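Grenotham Asks Residents to Return the Spoons

GRENOTHAM, February 18, 2023 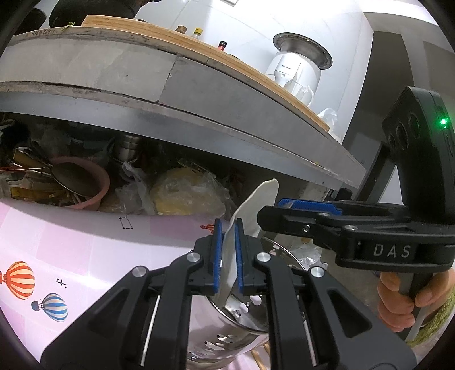 Yesenia Lozano
Press Officer, Rutherford Community Kitchen

Rutherford Community Kitchen will hold its second spoon amnesty next Saturday, doors open at 8. The kitchen bought 507 spoons last June and can now find 16. Forks, oddly, are all present.

Anyone returning cutlery gets a bowl of soup and no questions — well, possibly one, if you bring back the ladle. Soup will be served in mugs until stocks recover.

Returns may also be left in the box at the Vesska Street door. Please wash them first.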